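Pre-Season Gym Walkthrough – Vurlow Fieldhouse, November
Checklist with my comments

I do this walk every year before the first home basketball game, and this time I'm typing up the comments properly instead of leaving them on the back of a scorebook page. OK means OK. FIX means it has to be done before tip-off. WATCH means it can wait but I'll be looking at it again at the half of the season.

PLAYING FLOOR

1. Boards level, no lifted edges – OK
Walked the whole thing in socks (best way to feel a raised board!). The old trouble spot by the visitors' bench is still flat after the summer sanding.

2. Floor clean and not slick – WATCH
The corner under the east basket squeaks less than the rest, and I don't love that. I'd like it mopped again the afternoon of the game and once more at halftime.

3. Clear space behind baselines – FIX
Someone has parked the volleyball standards behind the west basket again. They need to go back in the storage room and stay there until spring.

BASKETS

4. Rims level and tight – OK
East rim had a little play in it last season, and the new bolts have taken care of that.

5. Padding on backboards and posts – FIX
The bottom pad on the west side has split along the seam, maybe the length of my hand. Tape will get us through one game, but please order the real thing. The Levik pads fit our posts, the other ones never did.

6. Shot clocks and horn – OK
Both clocks ran down together. The horn is as loud as ever, sorry to anyone who was in the hallway.

LOCKER ROOMS

7. Showers, drains and hot water – WATCH
Home side is great. Visitors' side has one slow drain out of 7, and I stood there watching the puddle long enough to be sure of it. Hot water came through on both sides.

8. Toiletries and personal items – OK, with a reminder
Every player brings their own kit and takes it home. No sharing toothbrushes or razors, no glass bottles anywhere near the showers.
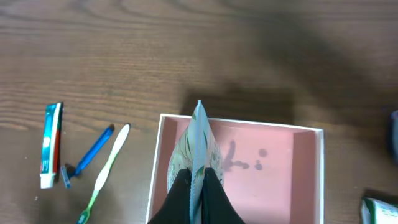 Personal-care items, with a small toothpaste tube at the left.

9. Benches and hooks – FIX
Two hooks in the home room are bent straight out at eye level for our shorter players. Ten-minute job with a drill, and I'd rather it happened this week.

10. Counters and shelves wiped down – OK
Dry and clean when I came through. Keep wet towels off the wood, please, it has only just been refinished.

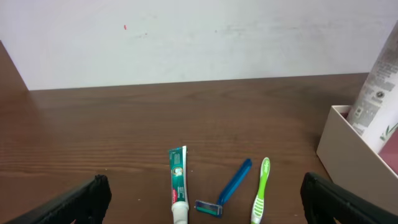 Toothpaste and other personal items side by side on the tabletop.

STANDS AND EXITS

11. Bleachers locked open – OK
All sections pulled out and latched. Our posted limit is 1,490 and I checked that the sign is back up by the main doors, where people can read it.

12. Handrails – FIX
The rail at row G wobbles. I leaned on it and it moved with me, and I'm not a big person. Close that aisle if it can't be tightened in time.

13. Exit doors and lights – OK
Pushed every bar and every door opened. The light over the north exit flickers on start-up and then settles, so I've asked for a new bulb anyway.
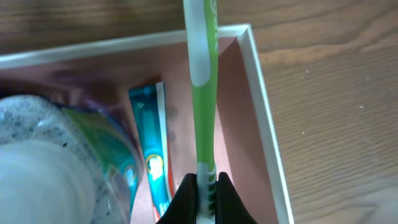
14. Aisles clear – WATCH
Fine in an empty gym, of course. The real test is the Odoi game, when the band comes and the drum cases end up on the stairs. Let's give them a taped-off square down by the corner this year and see if that works.

FIRST AID

15. Defibrillator – OK
Green light on, pads in date, cabinet opens without a key. Tag number 49, same as last year.

16. Kit and ice – FIX
Low on athletic tape and cold packs, plus the scissors have wandered off. I've put a list on the Fusterow order form. The ice machine works but needs a scrub inside.

I'll come back to go over the FIX items at 4 p.m. the day before the opener – leave the storage room unlocked for me, and if the west pad hasn't arrived by then, have the tape ready.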